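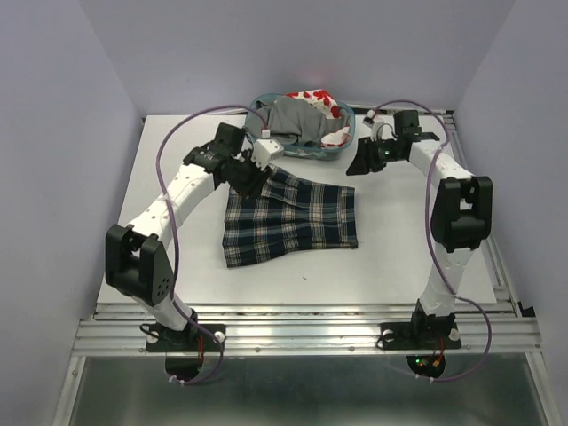 I help out at a robotics club on the edge of Flumstead, two evenings a week in term time, and I want to make the case for laundry.

Most people, when they hear "school robotics club", think of competitions. Little wheeled things charging round a mat, a klaxon, parents filming. I've got nothing against any of that (I've shouted myself hoarse at a few) but I do think we've let competitions swallow the whole subject, and I think a term spent trying to get two arms to fold a piece of cloth teaches more than a term spent chasing a trophy.

I didn't always think so. When Anwara Weerasinghe first suggested it, back in August, I was dead against. Folding! We had a group of teenagers who had just come back from the Skarov regional finals very pleased with themselves, and she wanted to hand them a basket of old clothes. I told her they'd all be gone by half-term. Two did go, to be fair, and one of those came back.

What changed my mind was watching them plan the first attempt. Everybody in that room knew how to fold. They'd all been doing it since they were six, or been nagged to. So they wrote down the steps in five minutes flat -- pick up the corner, bring it across, let go -- and then spent the next three weeks finding out that "the corner" isn't an instruction at all. Which corner? What if it's tucked under? What if there are two layers and you only want the top one? Nighat, who is fifteen and normally the quickest in the group, sat on the floor with her own scarf for most of an evening, folding it and unfolding it with two fingers of each hand and muttering. I've never seen anybody do that over a wheeled robot.

Cloth is just rude, that's the thing. A plastic block stays where you put it and is the same shape when you come back. A checked bit of fabric has a new shape every single time, and a new set of creases, and all your lovely measurements from last time are no use to you.

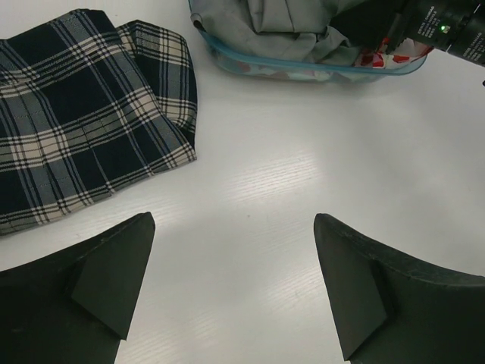 But what about the ones who want to win something?

I do take this seriously. Lucimara Vieira runs the competition side and we've argued about it in the car more than once. Her point is that a deadline and a scoreboard get kids through the door, particularly the ones who wouldn't dream of joining a "coding thing", and that a folded skirt is a hard sell on a poster. She's right about the poster. Ours was terrible.

Where I part company with her is on what happens once they're inside. A scoreboard tells you what to care about, and after a while they stop caring about anything else. I've watched a team refuse to try a better idea because the old one was worth seventeen points and the new one might not be. With the folding there are no points. They had to decide for themselves what counted as folded, and that turned into the best row we've had all year. Tainá wanted straight edges. Somebody else said if it fits in the drawer it's folded, and his mum would agree. They ended up writing a definition on the whiteboard and it's still there, with crossings-out.

Then there's the record keeping, which I'd expected to be the dull bit. They logged 1,087 attempts over the two terms, every one with a note on what went wrong, and I'd put that notebook in front of any university interviewer before I'd show them a medal. Some of the notes are one word long and not repeatable. Plenty are properly good, though, the kind of thing you only write if you've looked hard at what happened instead of at the clock.

I'm not saying scrap the competitions. I'd just like schools to stop treating them as the only proof that a club is doing anything. When we ask for money, the form has a box for "events entered" and a box for "awards", and no box for "got really interested in corners". Valquíria Aguiar, who fills in the forms for us, has started writing it under "other", and I hope she carries on.

Next term the group wants to try fitted sheets. I've told them I can't do those either, so they'll have to look elsewhere for advice.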